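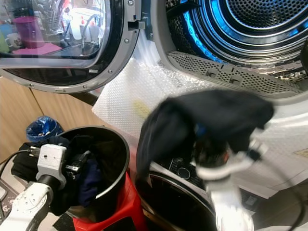
An April Open Day at the Bernby Wash House

We had been meaning to go to Bernby for years, and this April we finally got ourselves organized, packed far too many sandwiches and set off with Tegwen in the back seat reading out the map. The old wash house opens its doors to visitors one weekend every spring, and if you like old buildings, or simply like hearing how other people got through their chores, it is a lovely way to spend an afternoon.

Parking is in the field behind the chapel (wear boots!). From there you walk down a lane with a stream on one side, the same stream that has fed the wash house since 1525, or so the stone over the door claims. Our guide, Gwilym Bevan, told us the date was recut at least once, and that his grandmother always swore the mason got it wrong.

Inside it is cooler than you would expect, and the sound of the water fills the whole place. There are 4 long stone troughs, worn into dips along the edges where people leaned and scrubbed, and you can't help putting your own hands there. Gwilym let the children try the wooden paddles on a few old sheets, and they got soaked and were delighted about it. Wash day used to start before daylight, he said, and in winter the women brought hot potatoes in their apron pockets to warm their fingers between rinses. I have thought about those potatoes every time I've loaded the machine at home since.

Upstairs is the drying loft, which I liked even better. The slatted walls let the wind straight through, and there were linens hung on the racks so you could smell how it must have been. Saskia asked how long a heavy blanket took up there and the answer was two days in good weather, and most of a week in bad.

Tea was in the Maldonado room next door, with a very good seed cake, and I bought a bar of their plain soap and a small booklet on stain removal that I am still reading. The open day runs from 10 until 4 and dogs are welcome in the yard. Take a cardigan for the loft, and go up before lunch, as the stairs are narrow and there was quite a line by two.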